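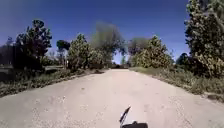 The gravel road between the trees at Odisgate.

Twenty years of keeping a gravel road open: Ruan Du Plessis on grading, dust and ditches

October 25, 2025

Ruan Du Plessis does not like the word "repair". He has looked after unsealed roads for most of his working life, first for a timber company called Grular and for the past 6 years on his own account, and he says that if a gravel road needs repairing then somebody has left it too long.

"You maintain it," he says. "A bit at a time, at the right time. Once you're repairing it you're buying stone, and stone is what costs you."

He looks after 51 kilometres of road in all, spread between Odisgate, Wirholm and a handful of farms that pay him separately. None of it is sealed and he doesn't expect any of it to be. We met at the Wirholm end, where he keeps his grader under a lean-to, and talked over tea from a flask.

Du Plessis started at Grular as a driver's mate. The company ran logging lorries in all weathers and the roads took a beating. His first job was walking in front of the grader and throwing the big stones clear.

"You learn a road by walking it," he says. "From the cab you see the surface. On foot you feel where it's soft, and you see where the water has been."

Water comes up in nearly everything he says. A gravel road, as he explains it, should be slightly higher in the middle so that rain runs off to the sides. Over time traffic flattens that shape. The wheels push material outwards, and it settles along the edges in a low bank. When it next rains, the water can't get off the road, so it runs down the wheel tracks and takes the fine material with it.

"The fines are the glue," he says. "People think a gravel road is stones. It's stones and sand and a bit of clay, and if you lose the clay you've got marbles."

His answer is to pull the edges back in with the blade while the material is still there to be pulled. He prefers to do it a day or two after rain, when the ground is damp enough to bind but not wet enough to smear. That gives him a short window, and every landowner on his list wants him in the same one.

"I get the phone calls all on one morning. I've got one machine. So I go to whoever has the steepest bit first, and the others grumble."

He is less patient about grading in dry weather, which he says is done far too often. A dry surface doesn't cut cleanly. The blade tears out the larger stones and leaves a loose layer that looks smooth for a fortnight and then breaks up into ripples.

The ripples, which he calls corrugations, are the thing he is asked about most. Drivers tend to blame lorries. Du Plessis blames speed, and the loose surface under it.

"A wheel hits a small bump, it hops, it lands and it digs a little hole. The next wheel does the same in the same place. Slow everyone down and you'd have half the corrugations. But you try telling people that."

He has tried. Some years ago he put up signs at Wirholm asking drivers to keep their speed down. They were ignored, and one was driven over.

To get rid of corrugations properly, the blade has to cut to the bottom of the hollows. Skimming the tops and filling the dips with loose stuff only hides them. "I did it myself when I was young and in a hurry," he says. "They come back in exactly the same place. You've drawn them a map."

What he spends the most money on is gravel. Last year he bought 1,280 tonnes of it, nearly all from the Pretorius quarry, and he is fussy about what arrives. He rubs a handful between his palms before he lets a lorry tip. If it leaves his hands clean he sends it back.

"They know me there now. They used to send me washed stone, lovely clean stuff. Very nice for a driveway or a drain. On a road it just rolls about."

I asked whether he had ever refused a whole delivery. He said he had, twice, and that the second time the lorry driver was so annoyed that he left without his paperwork.

Dust is the other complaint. In a dry October the houses closest to the road get the worst of it, and he has been asked to water the surface, oil it, salt it and close it. Watering works for an afternoon. He won't use oil at all. He has had fair results with a salt treatment on a short length at Odisgate, although it needs some moisture in the air to do its job and it washes out in a wet winter.

"It's a lot of money to put down something that dissolves," he says. "For the stretch past the houses I'd do it again. For the rest, no. Trees help more than people think. A bit of scrub down each side and the dust doesn't travel so far."

That brought us on to the verges, about which he has argued with several landowners. Some want them cut back hard. He would leave most of the growth alone and clear only the bends, the junctions and the places where roots have got into a ditch.

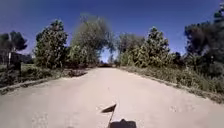 Ditches and culverts

Ask Du Plessis what he would teach a beginner and he says ditches, before anyone is allowed near a machine. A ditch should be wide and shallow enough to clean with the equipment you own. It should also go somewhere. He has seen plenty that simply stop.

"Somebody dug it until lunchtime and went home. So the water goes along nicely and then it turns left across the road."

He cleans his culverts by hand, with a long-handled shovel and a set of drain rods. There are 165 of them on his list and he keeps a notebook page for each, with the pipe size, the date it was last cleared and a remark. Most of the remarks are short. One that he showed me said "frogs".

The worst washout he remembers was at Wirholm, in his second year working for himself. A branch had lodged across the mouth of a pipe, leaves built up behind it, and one night's rain took out the full width of the road. It was closed for nine days. He had been past the spot the week before and hadn't got out to look.

"I get out now," he says.

He has been asked to put his notes together as a short guide for landowners who want to do the work themselves. He has written the part on culverts and is stuck on the part about blades, where he finds it hard to put the angle into words. In the meantime he is happy to take people out for a morning, provided they bring their own boots and don't mind walking.

The grader needs new cutting edges before the winter. He has them on order, and he was planning to fit them himself as soon as they came.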